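Home | Docs | Data | Changelog | Contact

# clokidard-bed: bedroom linens and clothes, laid out and folded

README, last touched Sunday, October 13, 2024

Small set. Bedroom laundry, one bed, soft stuff only. Part of the Clokidard home chores collection, kept by the Girnon group. If you want kitchen or bathroom go to the Trasa folder, different README.

## What's in it

- 200 clips, all on top of a bed
- 3 item groups: pillowcases, shirts, "other" (towels mostly, a few pairs of pajama pants)
- one text note per clip, plain English, one or two lines
- items.csv, the list of every piece of laundry with its color and group

Not in it: socks. We tried socks in June, the notes were a mess, pulled them all. Might come back.

## Item groups

### Pillowcases

Plain colors, no prints. They get laid on the sheet, straightened, then folded in half and in half again. Corners are where the work is. A pillowcase picked up by one corner pulls into a kite shape and the rest trails behind with creases running out of the corner, so the note should say which corner and not just "picked up". "Lower corner gathered, rest flat on sheet" is a good note. "Moving pillowcase" is a bad note, please don't.

Blue on the pale sheet is the easiest to see. White on the pale sheet is in there too, good luck.

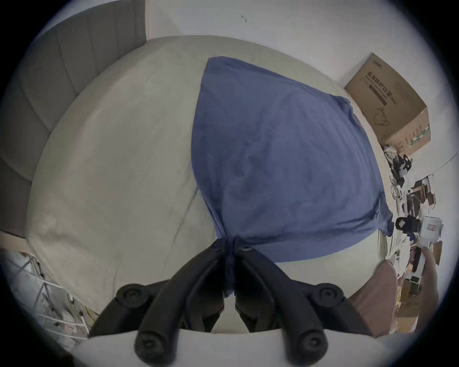 ### Shirts

Long sleeve and short sleeve, button-ups and pullovers. Laid out collar away from you, body flat, sleeves wherever they land. Fold order we asked for:

1. collar up toward the far side of the bed
2. smooth the body
3. sleeves in over the body
4. hem up to the collar

Did people stick to it? Mostly no. Sleeves went in before the body was smooth in a lot of clips, or the sleeve and hem got grabbed in one bunch. Left those in on purpose. Tagged `bunched` in the notes column so you can filter. A shirt held at one side while the lower part is being gathered counts as `bunched` + `two_side`.
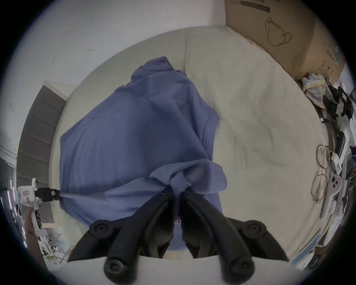
Long sleeves are worse than short for all this. The cuff goes under the body and then you're folding something you can't see. If you only want clean folds, drop anything with `bunched` or `sleeve_under` and you still have a decent number left, mainly short sleeves tho.

### Other

Towels fold great, boring, everyone gets them right. Pajama pants: legs together, then thirds. Waistband side is inconsistent, we never settled it.

## The bed

One matress, pale fitted sheet, no blanket. Sheet is wrinkled. It was not smoothed between clips and the wrinkles move from one clip to the next, so don't use them to line things up. Room is a normal lived-in room, stuff on the floor past the edge of the bed. None of that is labeled. Only what's on the sheet.

## Notes column

Free text, lower case, no periods. Words we tried to keep the same:

- `corner`, `edge`, `hem`, `collar`, `cuff`, `sleeve`
- `flat` = lying open, wrinkles ok
- `gathered` = cloth pulled together in one spot
- `bunched` = gathered, more than one layer, messy
- `done` = folded and left alone

"Scrunched" and "balled" show up in the first 30 clips, before the word list. Read both as `bunched`. Haven't gone back to fix.

## Known problems

- color names in items.csv are by eye. "blue", "light blue", "periwinkle" overlap a lot. Don't train a color thing on this
- two towels share an id, the gray ones
- some notes say left when they mean left of the person, some mean left of the bed. Newer ones are all left of the person
- inside-out shirts aren't tagged. There's a few
- pillowcase open end not always noted. Should be

## Plans

Get to 1,000 clips. Fitted sheets, if anyone can agree on how you fold one. Ritchie has a similar set with hangers and a closet and we'd like to use the same word list for both, so if you change a word here change it there.

## Using it

Free for research and teaching. Say where you got it. Found a wrong note? Send the clip number and what it should say, that's enough, no form. Don't send whole corrected csv files, we can't merge them and they sit there

Related

- Trasa: counters, dishes and drawers
- Ritchie: hangers and closet
- Clokidard word list for cloth
- Girnon: how to write a clip note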